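May 15, 2021 - by Shafiq Karunaratne
4 min read

I slept only a little, but I want to write this down while I still remember the order of things. Today our small receiver, the Cadon, listened to its first satellite pass from the roof in Nasthorpe.

Bimla came before sunrise with tea and the long cable. She is much better than me with the antenna, so I held the laptop and read her the numbers. The pass was not a very good one, the highest point was only 17 degrees above the hills, and I was afraid that the trees would eat the signal. For the first minute we heard only noise. Then there was a thin tone, which went slowly down in pitch, exactly as the books say it must when the satellite moves away from you. Bimla shouted so loud that the neighbor's dog answered.

We saved 176 seconds. Satish looked at the recording after breakfast and he says that 20 packets are complete. The rest have errors, and he thinks our clock is drifting when the box gets warm. I do not agree with him, I believe it is the connector, but he has been right before and I will test his idea first.

Jyoti asked me at lunch why I spend my savings on listening to a thing which I can never see. I had no good answer in English or in any other language. When I was a boy my uncle woke me to look at a moving point of light, and I think I am still standing in that yard.

In the afternoon I did quiet work at the bench and wrote two letters, one of them to Shakuntala Agarwal about the spare filter.

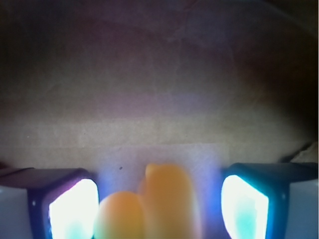 Cardboard, with the fold line running across.

The next good pass is much higher, and this time I will put the box in the shade before we start - Satish made me promise. I must also buy a new connector, whatever he says. My neck hurts from looking up.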